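How to Fold and Store a Plush Bath Mat

A plush mat with a bound edge takes up more shelf space than it should if it is folded carelessly, and it comes out months later with a hard crease across the pile. The method on this page gives a flat packet that stacks well and opens without much fuss. It works for bath mats, small bedside mats and the soft mats sold for pet crates. It does not work for mats with a stiff rubber backing, which should be rolled.

What you need

A table larger than the mat, with a smooth top
A lint roller or a clothes brush
A cotton storage bag or an old pillowcase
A strip of masking tape and a pen for the label

The mats I use most are the Gelov, which is a medium pile, and the older Clakberg, which is thicker and sheds more. The steps are the same for both. The Clakberg makes a taller packet and needs more time to settle between folds.

Before you fold

Make sure the mat is dry all the way through. The pile dries first and the base holds water much longer, so press a dry paper towel hard against the underside and check it. If the towel picks up any damp, hang the mat over a rail until the next day and test it again. A mat put away damp will smell, and washing does not always get the smell out.

Run the lint roller over both sides. Then hold the mat by two corners and shake it outdoors or over the tub. Wipe the table too. Plush fabric picks up crumbs and bits of paper from any surface it is dragged across.

Check the binding while you are there. Go around the whole edge with your thumb and feel for loose stitches. A gap shorter than a fingernail can wait. Anything longer should be sewn now, with doubled thread, before folding pulls it open further.

Folding in quarters

1. Lay the mat flat with the pile facing up. Smooth it from the middle outward with your palms – do not pull at the corners, which stretches the binding.

2. Find the care tag. Most mats have one sewn into the edge. Note where it is, so that you can bring it to the outside of the packet later if you want to read it without unfolding anything.

3. Take hold of one corner by the bound edge. The binding is firmer than the pile and gives a better grip. Lift it and bring it over the mat, letting the fabric rise into a loose fold as it goes. Keep the near part of the mat flat on the table. 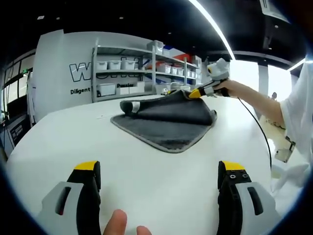 Lifting the mat by its bound edge. The small white tag is near the left end of the fold.

4. Guide the edge down until it meets the opposite edge. The two bindings should lie one on top of the other. If one corner has run ahead of the other, lift the edge again and set it down straight. Tugging it sideways only bunches the layer underneath.

5. Rest your forearm along the fold and lean on it lightly. You want the air out of it, and you do not want a sharp line. Wait a minute before the next step.

6. Turn the mat so the fold faces you. Fold once more, short side to short side, in the same way. You now have four layers.

7. Press the packet gently from the fold toward the open edges and slide it into the bag, fold first.

A thin mat can be folded a third time. I would not do this with a thick one. The outer layer has to stretch around too much bulk, and the binding starts to pucker at the corners.

Storing it

Put mats on a shelf with nothing heavy above them. Two in a stack is fine – more than that and the bottom one flattens. I keep mine in a Beneš linen box on the upper shelf of the hall closet, with the label facing out. On the tape I write the size and the month it went in, for example "gray, small, April."

Every 8 weeks or so, take the mat out and refold it along different lines. This is the step most people skip, and it makes the biggest difference to the crease.

If the pile is already creased

Lay the mat flat and brush the crease from both sides toward the line. If that is not enough, hold a steamer well above the pile, pass it along the crease, and brush again while the fibers are warm. Let it lie flat overnight. Do not put an iron on it, since synthetic pile can melt.

Thanks to Igor Krajčí for the tip about gripping by the binding. I used to grab a handful of the pile, and it left thin patches at the corners of my first Clakberg.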